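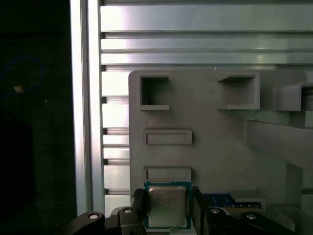

Grarkley is a repair and resale shop for used desktop computers. Kazimír Říha opened it in a former shoe store on Fumgate, and we still work out of the same building.

Most of our stock comes from offices that are replacing their machines. We wipe the drives, test the parts and sell complete computers with a 40-day warranty. Prices are on the tag and include the power cord.

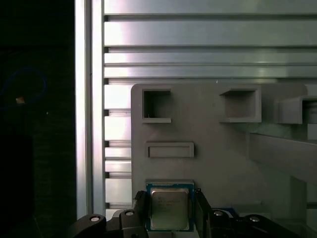
Schools and small charities can buy in bulk. Orders over $500 are delivered free within the county. For larger orders, please call first so we can check what is on hand.

## What we take in

Bring desktops, monitors and keyboards to the side door during business hours. We do not take printers or televisions. If a computer can't be sold, we pull the usable parts and send the remainder to Dandar, a metal recycler.

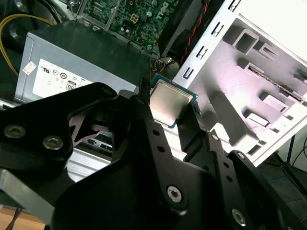

You can ask for a receipt and a signed statement that your drive was erased. Both are free. Drives that fail the erase are drilled.

- Repairs: bench fee of $40, applied to the final bill
- Parts counter: memory, processors, fans, cables
- Pickup from offices: by appointment

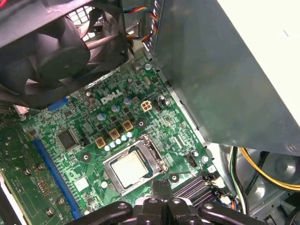
## Finding us

1033 Fumgate, next to the Nava bakery. Parking is in back. We close for the last week of December.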